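Vorkmont Community Boards > Health and Local Services > Nurses' pay and the district clinic

Thread: Did anyone else sit through the clinic association meeting?

zuweira_b
July 5, 2020
Hello everyone, I hope you are all keeping well. I went to the health workers' association meeting at the Favano hall and stayed to the very end, so I thought I'd share what I heard for those who couldn't make it. The district health officer, Mr. Elikem Addo, promised that the night allowance will be paid in full by September, and that 20 more nurses will be posted to us. People clapped for a long time! I would love to be hopeful, but my sister has been nursing at the Araya Road clinic for 10 years and she has heard that kind of promise before.

obed.antwi
Thank you for taking the trouble to write it up, Zuweira. I'm going to be the grumpy one, I'm afraid. We were told the same thing at the last conference and what came was a committee. If the money is in the budget, let them print the line and show us.

DedeK
Obed, I love you dearly but I think you are being a little hard on the man. He has only been in the post a short while, and he did stay and take questions, even the rude ones. My understanding is that 164 staff are owed the allowance across the district, and you can't clear that in one afternoon.

obed.antwi
Then he can clear it in two afternoons, Dede. The nurses have been patient long enough.

selorm_s
Good evening all. I work in the records office, so I'll be careful what I say, but the forms for the arrears did go out. If your relative hasn't got one, she should ask at window two and take her staff number along. Please don't let her wait for a phone call.

zuweira_b
Selorm, bless you, I'll pass that on tonight. She doesn't have a form, and neither do the two ladies she shares shifts with.

DedeK
While I have you all, and I know the moderators will scold me for wandering, the warm clothes collection for the night ward is still open. Sweaters, socks, anything clean and in good order (that ward gets chilly once the rain starts). Bring them to my gate and I'll carry them over with the rest.

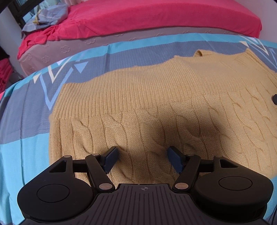
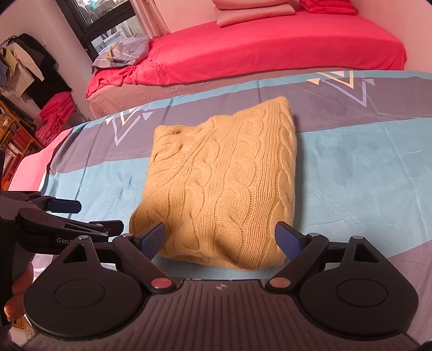
Sweaters folded, please, so they fit in the bags!

obed.antwi
Now that I can support without an argument. I'll drop off two cardigans.

Related threads in Health and Local Services
Domo pharmacy opening hours, again
Who do we write to about the maternity wing roof?
Parking outside the Araya Road clinic (777 views)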